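Chapter 10: What a Survey Can and Cannot Tell You

Print this page | E-mail this page

Last updated: June

A household survey looks like the simplest tool in social research. You write some questions, people answer them, and you add up the answers. Most of the trouble in this chapter comes from believing that.

Take the Leltstead time-use study, which is still quoted in local planning reports. It asked 168 adults how many hours they had spent on housework in the past week. The average was 20 hours. When some of the same people kept a diary, the average fell to 10. Either the town became much lazier or one of the two numbers is wrong. I suspect both are.

People do not store their weeks as totals. Asked for a number, they build one on the spot, and they build it out of what a decent person ought to have done. Couples are worse. Add up the share of the chores each partner claims and the sum often passes 100 percent. Small jobs, like clearing a table or putting a lid back on a container, get counted by everyone or by no one. 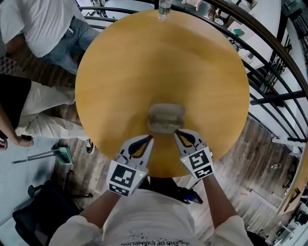
10.1 The Trouble with "Usually"

Be suspicious of any question with "usually," "normally" or "on average" in it. The Bridberg questionnaire asked, "Who usually cooks in your home?" and allowed one answer. In 29 homes the husband and wife, interviewed apart, named different people. The report dropped those homes as "inconsistent" and published the rest as fact. A careful reader would want to know far more about the homes that were dropped.

Before you accept a survey result, find the exact wording of the question and who was left out. If the report gives neither, set it aside.

Reader comments

Tamsin Thibodeaux: Too hard on diaries' rivals and too easy on diaries. Mine get filled in the night before they're due.

Prata: Is the full Bridberg question list in the appendix? I only see the first page.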